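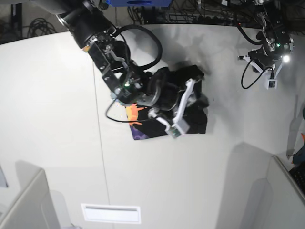 I bought the Kadar garment steamer in August, after the iron I'd had since uni started leaking rusty water onto work shirts. I've used it most weeks since then, so this covers more than first impressions. Black clothes are what I care about most, as I work front of house and wear little else. Black cotton shows every crease and every bit of lint, and it goes shiny if you press it too hard with a hot iron. A steamer was supposed to fix the last of those.

It mostly has. I haven't put a shiny patch on anything in the time I've owned it. T-shirts and viscose come up well in a couple of passes. Heavier cotton drill takes longer, and I still get the iron out for trouser creases and collars. If you need sharp lines, don't buy a steamer of any brand.

The Kadar has two settings. Low is weak and I stopped using it after the first week. High gives a steady flow after 21 seconds from cold, which I timed with my phone. The tank clips on at the back and holds enough for three shirts, or one dress with a full skirt. Refilling is a nuisance. The cap is small and stiff, and if you overfill it by even a little it dribbles down the handle. I now use a sauce bottle from the kitchen drawer and that's solved it.

Weight is fine when the tank is half full and tiring when it's full. My sister-in-law, Li-hua Lam, has arthritis in one wrist and gave up after a single blouse. She has since bought the Tunus, a floor model with a hose, and finds it much easier. I've borrowed hers twice. The steam is stronger and the head is lighter, but it takes up as much room as a vacuum cleaner and I don't have the cupboard for it.

The instructions say to hang the garment. You can also use the Kadar flat, with the head tilted, provided you put a towel down first. Tilt it too far and it spits. I had water spots on a silk-blend scarf that needed a wash to get out, and I haven't steamed that scarf since.

Accessories in the box: a fabric brush, a lint pad and a heat glove. The brush clips over the head and is worth using on wool. The lint pad sheds more than it collects, so it went in the bin. The glove is one size and too big for me.

We have hard water here. By Christmas there were white flecks coming out of the head, which is about the worst thing you can have on black. Two rinses with descaler cleared it and I've used filtered water from then on. The manual mentions descaling on page 8, in very small print, and doesn't say how often.

The cord is long enough to reach from the power point behind the bed to the wardrobe door. The switch has to be held down the whole time, with no lock, and that gets annoying by the third shirt.

I'd buy it again at the sale price but I wouldn't pay full price. Four stars for T-shirts, dresses and knits, two for anything with a collar.

Reviewed Friday, March 1, 2024
Chia-jung Wei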